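Dakcombe ferry adds early sailing for cruise passengers

The Stadmont ferry will start running an extra morning boat to the Dakcombe cruise pier in December, the port office said. The new sailing leaves Stadmont at 7 a.m. and is meant for passengers boarding ships that open check-in before noon.

Until now the first boat left at 9:30, and travelers with early boarding times had to take a taxi or stay overnight near the pier. The crossing takes 14 minutes.

Each passenger may bring 2 large bags at no charge. Bikes will not be carried on the early boat.

Port manager Meifang Fan said the pier expects 710 passengers on its busiest mornings this winter. "Most of them come from the Stadmont side, and the road backs up," she said.

The waiting room at Dakcombe will open an hour earlier to match the new schedule.
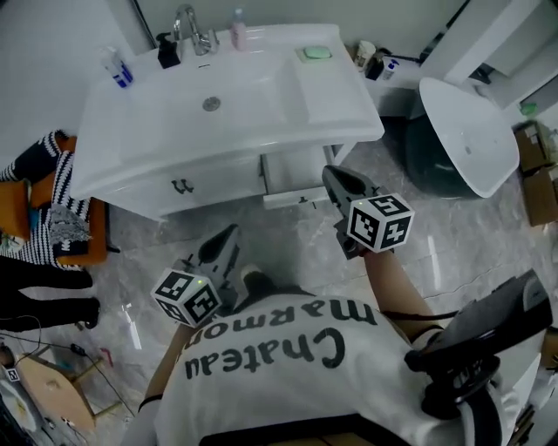 Tickets will be sold at the Stadmont dock and on board, cash or card. Iñaki Toledo, who runs the ferry desk, said seats on the early boat cannot be reserved. The last boat back to Stadmont still leaves at 6:15 p.m.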